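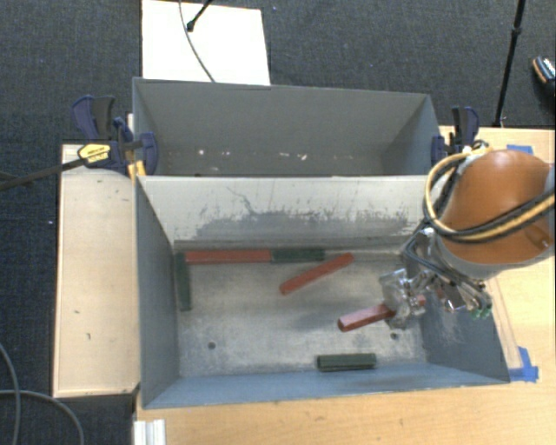
Graue Kisten, bunte Stäbe
Galerie aus der Werkstatt Fekness in Nulard
Eingestellt am 30. Mai 2020

Wer bei uns schon einmal zu Besuch war, kennt die Kisten. Sie sind grau, sie sind aus Metall, sie scheppern herrlich, und wir haben inzwischen 180 Stück davon! Im Mai haben wir sie endlich alle aus den Regalen geholt, ausgefegt, sortiert und neu eingeräumt, und weil wir dabei dauernd stehen geblieben sind, um uns gegenseitig etwas zu zeigen (einen besonders schönen Kratzer, eine Beule, einen halb verwitterten Aufkleber), ist daraus diese Galerie geworden. Viel Spaß beim Durchklicken.

Rot und Dunkelgrün
Unsere liebste Farbkombination, seit wir die Stäbe haben. Auf dem fleckigen Silbergrau vom Kistenboden leuchtet das Rot richtig, und das Dunkelgrün hält sich vornehm zurück. Bei den grünen lohnt es sich, auf die Rillen zu achten, die der Länge nach laufen.

Der Kistenboden
Schrammen, Wischer, dunkle Flecken und zwei kleine runde Löcher. Ich könnte mir so einen Boden gerahmt an die Wand hängen. Lackieren kommt nicht in Frage, darüber haben wir lange gestritten und sind jetzt sehr glücklich mit der Entscheidung.

Kiste hinter Kiste
So stehen sie am Arbeitsplatz am besten: dicht hintereinander, Öffnung nach oben, vorne die, in der gerade etwas passiert. Die ganze Anordnung ist uralt und immer noch die bequemste.

Regalwand, Vormittag
Neun Regale, alle leer. Das hatten wir selbst noch nie gesehen! Hinter dem dritten kam eine Wandfarbe zum Vorschein, an die sich keiner von uns erinnern konnte, ein sehr entschlossenes Senfgelb.

Alles auf dem Hof
Zum Glück blieb es trocken. Die Kisten standen in langen Reihen bis zum Tor, und beim Ausfegen klang es wie ein ganzes Blechorchester beim Einstimmen.

Der Schriftzug
Auf der Stirnseite der älteren Kisten ist noch »Drovix« eingeprägt. Man muss die Lampe flach halten, dann kommt er heraus. Bei der späteren Lieferung fehlt er leider, dafür sind dort die Griffe angenehmer.

Griff, alt und neu
Links der alte mit der scharfen Kante, rechts der gebördelte. Wer einmal einen Nachmittag lang die alten getragen hat, zieht freiwillig Handschuhe an.

51 Stäbe auf dem Tisch
Der gesamte Bestand, nach Farbe gelegt. Fürs Foto haben wir sie erst nebeneinander ausgerichtet und dann doch wieder ein bisschen durcheinandergeschoben, das sah viel lebendiger aus.

Stirnflächen
Gerade abgeschnitten und ganz schlicht. Beim Rot wirken die Enden je nach Licht viel dunkler als die Oberseite, fast wie ein anderer Farbton. Mein heimliches Lieblingsbild in dieser Reihe.

Etiketten, erste Fassung
Mit Filzstift auf Kreppband. Charmant, aber nach einem Sommer nicht mehr lesbar. Was »Kl. W. 2 (neu)« bedeuten sollte, klären wir vermutlich nie mehr.

Etiketten, zweite Fassung
Pappe im Klemmhalter, Schablonenschrift. Wir haben uns beim Beschriften abgewechselt, und man sieht jeder Reihe an, wer gerade dran war. Das große R mit dem Schwung nach unten finde ich grandios.

Die Werkbank
Das gute Stück stammt aus der alten Tischlerei Grímsdóttir und steht seit 30 Jahren an derselben Stelle unter dem Fenster. Zum ersten Mal seit langem ist die Platte von vorn bis hinten frei. Das Holz hat eine Farbe wie dunkler Tee!

Fundsachen
Aus den Ecken der untersten Kisten: Muttern, eine Fahrradklingel, ein Zollstock ohne letztes Glied, mehrere Bleistiftstummel und ein Schlüssel, der in kein Schloss bei uns passt. Die Klingel funktioniert und hängt jetzt neben der Tür.

Die Beule
Eine einzige Kiste ist auf der linken Seite so eingedrückt, dass sie sich nicht mehr stapeln lässt. Weggeben wollten wir sie trotzdem nicht. Sie darf oben stehen und sammelt die Lappen.

Stapelprobe
Wie hoch geht es, bevor es wackelt? Höher als gedacht, aber wir haben lieber früh aufgehört. Im Regal stehen jetzt nie mehr als drei übereinander.

Gegenlicht
Spät am Nachmittag fällt die Sonne genau auf die oberen Kanten. Dann ist das ganze Grau auf einmal keins mehr, da sind Blau und ein bisschen Rosa drin, je nachdem, wo man steht. Einfach schön.

Regalwand, Abend
Wieder eingeräumt, Schilder nach vorn, Gänge frei. Das Senfgelb ist natürlich längst wieder verschwunden, aber wir wissen jetzt, dass es da ist.

Ein paar Worte noch zu den Bildern: Aufgenommen wurde alles bei dem Licht, das eben da war, und bearbeitet ist kaum etwas. Wer selbst noch Kisten von Drovix im Keller stehen hat, besonders welche mit Deckel, darf sich sehr gern melden. Einen Deckel haben wir nämlich noch nie in der Hand gehabt und würden ihn furchtbar gern einmal sehen, auch auf einem Foto!

Zurück zur Galerieübersicht
Nächste Galerie: Schraubzwingen und andere Schätze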